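Setting up your Heinonen stockpot burner for the first time

Welcome to the part of the guide where you get to cook something! If you have come from the section on choosing a spot, you will already have the stand level and the hose connected. If not, please do go back and read it, as everything below takes it for granted.

You will need the burner, the 40 litre pot, the long spoon, and a kettle of soapy water with a soft cloth. A second pair of hands is lovely to have but you can manage alone.

1. Wash the pot and lid in hot soapy water and rinse them well. New pots carry a thin film of oil from the workshop, and it does taste if you leave it in.

2. Dry the inside all over, paying some attention to the seam where the wall meets the floor.

3. Put the pot on the stand before you light anything. The three lugs on the stand should sit just outside the rim of the base. Give it a gentle push from each side, and if it rocks, go round the feet again.

4. Fill the pot to the lower mark with cold water. Please don't start with it dry, even for a minute.

CAUTION: A full pot weighs some 43 kg. Never move it once it is filled, lit or unlit. Use the tap at the base to draw it down first.

5. Open the gas valve a quarter turn, press the igniter and hold it until the flame runs the whole way round the ring. If it hasn't caught after 3 seconds, close the valve, wait five minutes and try again.

6. Let the water come up slowly on the middle setting and simmer for 10 minutes, lid off. Then turn off the gas, let everything cool and throw that water away. Your pot is now ready for stock.

Note: A little blue or straw colouring on the floor of the pot after this first boil is quite normal. It will rub down with lemon juice if it bothers you, though most cooks I know have stopped noticing by the second soup.

Note for Plillirier owners: the older ring lights from the left-hand side and takes a moment longer to catch. Everything else is the same, apart from the lower mark, which on your pot is stamped on the inside of the handle plate.

When you are happy with the flame and the pot sits steady, carry on to "Your first stock", where we start with bones and onions and leave the herbs until the last hour.
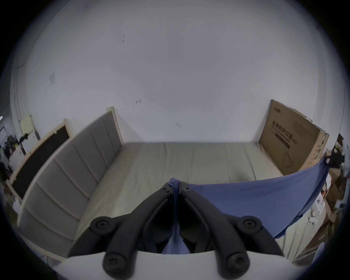

Impi Laitinen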